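Four months of folding the same black thing

Posted Jul 11, 2023 by Lizelle

I promised a post on the data work back in December and then wrote two about bread and one about my bicycle, so thank you to the three people who kept asking. You know who you are. Get a coffee, because I've had a long time to save this up.

For anyone new, I work at a small outfit called Grukedance, and my part of it is the part with hands in it. There are people down the hall who write the learning code and people who worry about motors, and then there's me and Thabiso Mokoena, and we do chores. We do them over and over, wearing straps on our wrists, so that a model can look at what a person does with a piece of cloth and try to come up with something similar. When my mother asks, I tell her I fold laundry for a living. She says she did that for thirty years and where's her check.

The current project is called Stendham. (All our projects are named by Thabiso, who takes names off a map of his own invention that he drew as a kid. The last one was Drindau.) Drindau was all hard objects, cups and blocks and lids, and it spoiled us. A cup is a cup from the first second to the last. You pick it up, it's the same shape, you put it down, and the software that figures out where your hand was has an easy afternoon. Then somebody said, okay, now soft things, and I said sure! Great! I like soft things!

I had no idea what I was agreeing to.

Cloth never gives you the same start twice. I can drop the same garment on the same table and get a different heap every single time, and the model has to cope with all of them, so I have to give it all of them. Our target for Stendham is 3,296 usable episodes, a number that came out of a spreadsheet I've never been allowed to touch. An episode is one attempt at one thing, from hands coming in to hands going out. Usable means the markers were seen, the cloth stayed where the camera could see it, and I didn't sneeze. You'd be surprised how much the sneezing matters. My whole head moves, and the view moves with it.

On a good day I get 70 done before lunch. On a bad day I get 7 and spend the rest of the morning on my knees looking for the end of a cable.

The straps deserve their own paragraph. They're black fabric, one on each wrist, with white tags along the top that have those blocky black-and-white square patterns on them, and then a white plastic piece that hangs off on a little joint. The patterns are how the software works out where my wrists are and which way they're turned. If a tag is facing away it can't be read, so there's more than one tag and you hope at least one of them is looking the right way at any moment. The first week I wore the straps too loose, and they crept around my arm as I worked, so that by the end of the session the computer believed I had a very odd elbow. Now I do them up snug and check them every few episodes, the way you'd check your watch. I've caught myself doing it at the grocery store.

The other thing about the straps is that they make you want to move like a robot. Everyone does it at first. You put them on and your hands go stiff and polite and you reach for the cloth like you're defusing it. Thabiso noticed before I did. He played back a batch of mine next to a recording of me putting away my own coat and they might have been two different women. We threw out that whole batch, which hurt, and since then the rule is that you talk while you work. Sing, complain, tell me about your sister. Anything that keeps the hands from being thought about. The sound isn't recorded, thank goodness.

So a typical stretch goes like this. The garment goes on the white table in a heap. There's usually something flat underneath or next to it, since half of what we're after is clutter, and clutter is where the earlier models fell to pieces. Then I gather it, or spread it, or find an edge, depending on what's on the card for that hour. Hands out. Stop. Again.

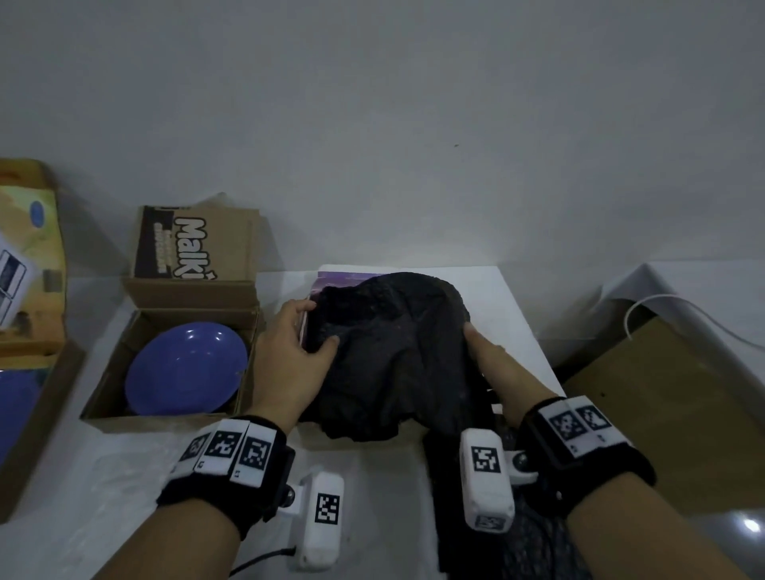
Gathering, with the black one. The purple thing poking out from under it is my clutter item of the day.

I have feelings about the black one. A dark garment is a pain for a camera in a way I'd never considered in my life. On a pale shirt every wrinkle makes a shadow and you can read the whole shape. On black, the folds sink into one another, and when I watch the playback I can't always tell the top layer from the one beneath it, and I was there! I had my fingers on it! We argued for a week over whether to drop dark fabrics altogether. The case for dropping them was that the labels would be cleaner. The case against, which was mine, was that I own practically nothing that isn't black, and a machine that can't deal with my wardrobe is no use to me. We kept them.

Then there's the hanging problem. When part of the cloth slides over the near side of the table, gravity gets a vote. The piece on the table moves a little every time the hanging piece swings, and if enough of it goes over, the rest wants to follow. When we started I'd stop the episode and reset whenever that happened. Thabiso asked why. I said because it was messy. He said, well, what would you do at home? At home I'd hold it down with one hand and drag it back with the other, obviously, without thinking about it. So now those stay in, and I've come around to believing they're some of the best things we've collected. The pinning hand hardly moves and still does half the job. You can't see that in a set of tidy folds where nothing ever tries to escape.

A few people wrote to ask what I'd tell someone setting up something like this on a small budget, and I've been putting off answering because I'm not the engineer here. But I do have opinions, as established, so in no order:

Write down what you meant to do before you do it. One line on a card is enough. I've gone back to recordings from the spring where I plainly changed my mind halfway through, gathering and then spreading and then gathering again, and I couldn't tell you now which one was supposed to be the task.

Don't let one person do all of it. I'm left-handed for some things and right-handed for others, and for a while the model had my exact bad habits. It would pin on the left and smooth on the right every time. When Thabiso started taking half the sessions it got noticeably less like me, which I took personally for a day or so.

Change the stuff around the table. Bring in boxes, move boxes, put things in the boxes. We ran one early set with everything cleared away and the resulting model went to bits the moment a cardboard flap showed up at the side. It had never seen a flap. I felt a bit sorry for it.

Take breaks before you need them. My limit is 4 sets and then I have to go stand somewhere else. My folding gets sloppy in a particular way when I'm tired (I quit using my thumbs) and I can pick it out of the recordings now, right down to where I should have stopped.

And keep the failures, but keep them in their own folder with a name you'll understand later. Ours was called "misc2" for longer than I care to admit.

The question I get most is whether it works. Some! The model trained on the first chunk of Stendham can find an edge on a pale cloth more often than not, and it can flatten a heap if the heap isn't too ambitious. On dark cloth it hesitates. It goes in, comes back up, goes in somewhere else, a lot like a person feeling for a light switch in a hotel room. The people at Du Plessis, who are lending us time on their bigger machine for training, want to see it again once we've added the hanging episodes, and I would quite like to see it too. I haven't got a date for that. I've got a card that says "gather, dark, cluttered" and a morning to fill.

One reader, who signed off only as P., asked if I ever get bored. Oh, completely. Somewhere in the middle of any given hour I'm so bored that I start noticing things about cloth, like how a knit will hold a crease for a moment and then let it go, or how I always go for the same corner if I can find it, even when another one is closer. Last week I spent a whole set trying to begin with the far corner on purpose and it was like writing my name backward. Thabiso wants to turn that into its own batch. I said he could wear the straps for it.

Next time I'll write up the card system properly, with the actual wording we use, since two of you asked and I have strong views about the word "neatly." And yes, the bread post is getting a follow-up. The starter lived.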